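Honomach Community Help – Kitchen and Dining

Laying out a self-service breakfast table with limited space

Posted by Rovasberg Residence Office

Our residence is revising the layout of its self-service breakfast table, beginning in March. The table is white, plain and not especially deep, and it must hold bread, fruit, a toaster and a toast rack. At present residents put things down wherever there is room, and by 8:30 a.m. the bread basket has usually moved to the wrong end.

The office would be grateful for advice on two matters. First, should the bread basket and the toaster stand side by side or apart? Second, is a metal toast rack worth keeping, given that most residents carry their toast away on a plate?
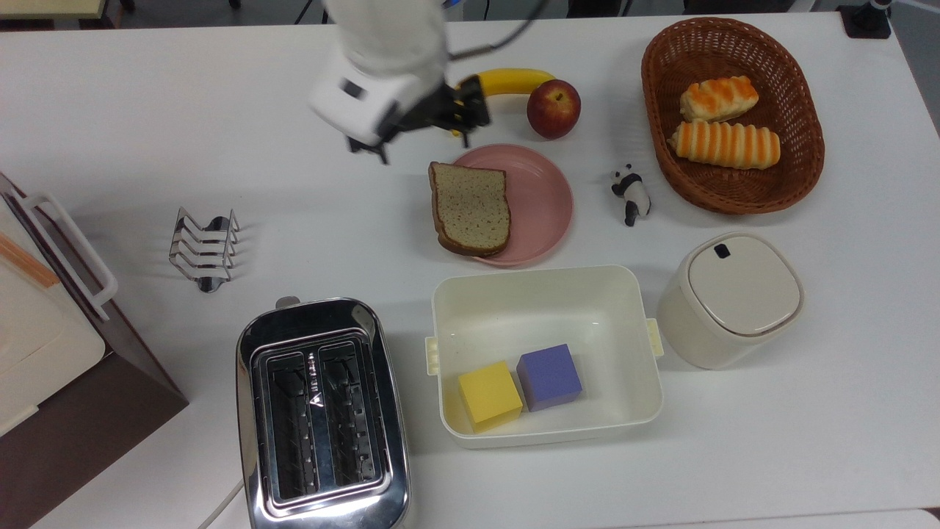
The toaster is a two-slot model and cannot be replaced this year. We have 633 in the budget line for tableware, of which 137 is already committed to plates. Fruit is currently put directly on the table, and we would prefer not to add a bowl unless there is a clear need for one.

3 replies

Bravo Catering Desk

The bread basket should come first in the direction of travel, followed by plates, with the toaster last. Residents then arrive at the toaster with a plate already in hand. Sweet pastries may share a basket with rolls, but sliced bread should be kept separately, as it dries out quickly when left uncovered.

The toast rack may be retained if toast is served to seated guests. For self-service it occupies space that is better given to plates. Fruit without a bowl is acceptable provided that the table is wiped before and after service. We would also suggest leaving a clear area of table beside the toaster – crumbs will collect there in any case.

pliria_house

keep the rack, people like it. we took ours away and had to bring it back
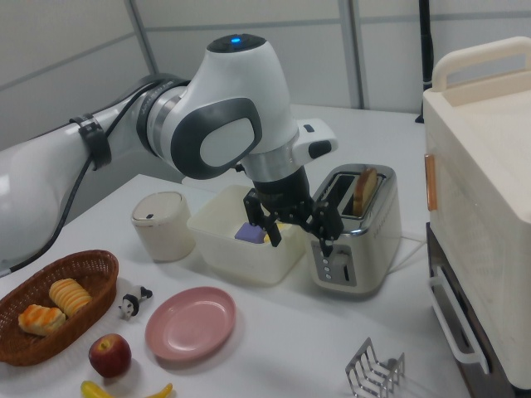 Rovasberg Residence Office

Thank you for both replies. We intend to put the pastry basket at one end and the toaster at the other, with the lidded canister between them. The cord will run off to the toaster's side of the table, away from the basket, so that no one has to reach across it.

The rack will remain until the end of term and will then be reviewed. One point is still open: whether the toaster should be unplugged between sittings or only after the last one. Our current house rules say 2 different things on the subject, and we would welcome the wording used by other residences.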